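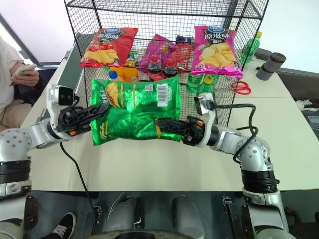 So the pickers just watch now? A reply to yesterday's post put it that way, and it deserves more than one line back. Thread.

Setting: the snack and drink packing room at Plutbridge. Mixed baskets, chips and soft drinks together, for office pantries. Two-arm cells supplied by Arka, order software by Ivport. I do the process side.

Before the cells, a packer filled a basket from a paper list. The job was walking, reaching and checking. Walking was the largest share of the shift and the one everybody complained about.

Now a packer has charge of a cell. The job is staging stock, clearing stops and signing off baskets. Walking is down. Sitting is up. Attention is the part we priced wrong.

Chip bags are the hard item. Foil reflects, which bothers the depth sensing, and the bag is mostly air, so its shape changes with every grip. Squeeze too hard and you sell crumbs. Too soft and it slides. Large bags get both arms.

Bottles are easy by comparison. Rigid, known diameter, cap on one end. They go in first, bags after. The packers had that order worked out long before the software did, and we copied it from them.

Last month: 1662 baskets through the cells, 56 stopped for a person. Most stops were a bag that would not seat at the top of the basket. A packer fixes that in a few seconds by hand.

The trouble is the gap between stops. It can be five minutes or most of an hour. You can't do other work properly in that gap and you can't stare at a gripper for that long either. Phones come out. I would not write anyone up for it.

Vermeulen, our other site, tried giving each packer 2 cells. Fewer dull stretches, more stops landing at the same moment. People there asked for a queue light so they could see which cell had waited longest. They got it in June. We are still waiting on ours.

Pay: the grade went up one step for cell work. The old bonus was per basket and made no sense once an arm set the pace, so it was folded into base. Two of the fastest hand packers lost money on that. It is still being argued.

Headcount on the shift is unchanged so far. I can't promise what it looks like at double the volume, and I told the shift the same on Thursday.

Next change is the stop log. At present it records a code and a time. The packers want a free text field, and they are right, code 600 covers everything from a twisted bag to a basket put down crooked.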